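4.2 Does the flat surface matter?

Much of the advice on folding at home assumes a table. The Petek manual asks for "a firm, clear surface at hip height," and the Vonum household survey scored every fold against that standard. We doubt that either source tells us much about how people fold. Of the 83 households that kept a diary for us in September, 27 used a table for most of their laundry. Most of the rest used a bed, and a bed is soft, low and usually already covered with something.

The usual claim is that a soft surface spoils the first fold and that every later fold copies the mistake. Jilla repeats this claim but offers no measurements. Our diaries list 1053 folded items, and the entries do not support it. People complained about large dark cloths far more often than about the bed under them. With a plain black cloth it is hard to tell a crease from an edge, and one corner can be pulled straight while the opposite side is still bunched (Figure 3). A patterned sheet underneath may help, as the outline of the cloth shows up clearly against it, though we would not lean on this: the Bavero trials reported the same benefit from a plain white sheet, and their scoring was loose. 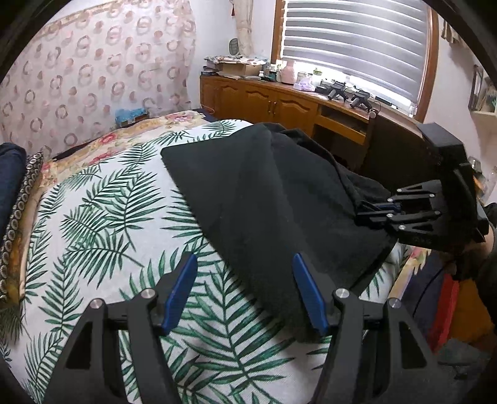

Figure 3. Black cloth on a bed with a palm-frond sheet. The upper left corner is smooth; the right side is gathered into folds.

A second problem is what counts as finished. Petek gives each fold a score out of 100, with points lost for any visible crease. Few diary keepers would have passed, and few seemed to care. They stopped when the pile fit the shelf – a standard that no published score includes. Until one does, we see little reason to treat the table as the correct place to fold and the bed as a poor substitute.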